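Friday, January 1, 2021

Happy new year! I've spent the first morning of it on my knees in the front room with a screwdriver, so that sets the tone for the next twelve months.

The arm is coming along. If you missed the earlier posts, it's a secondhand Olard that I've been nursing back to life since April, and it finally has a proper hand. The old one only ever half shut and had a nasty habit of jamming, so I gave in and drew my own fingers (well, I started from somebody's Stoica files and fiddled until they were barely recognisable). The first pair came out 32 grams too heavy and the wrist sulked every time it turned over.

Version two is much happier. I nibbled away at the back end, kept the tips nice and narrow, and moved the zero point so that closed means closed. On the servo's own scale that's 1,490, if you're building along — mine was sitting at 681 for weeks and I never thought to check it. Two evenings of swearing, all over one number in a settings file!

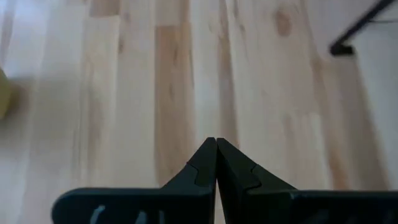 The wiring is still a mess, mind you. I bought a reel of the bendy stuff from Sunus and it's lovely, but I've run it up the outside of the elbow with tape and it snags if I swing too far left. I want to send it through the middle, which means taking the shoulder off again, and I'm not in the mood for that this weekend.

Next job is some sort of rubbery pad for the tips. I've tried bike inner tube (too thick) and a cut-up washing-up glove (peels off after five minutes). The lads at the Flitembridge workshop swear by the stuff you paint on tool handles, so I'll pinch a bit when they open up again. After that I'd like it to do 200 open-and-shuts in a row without a fault. Best so far is nowhere near, and I'm not telling you the number.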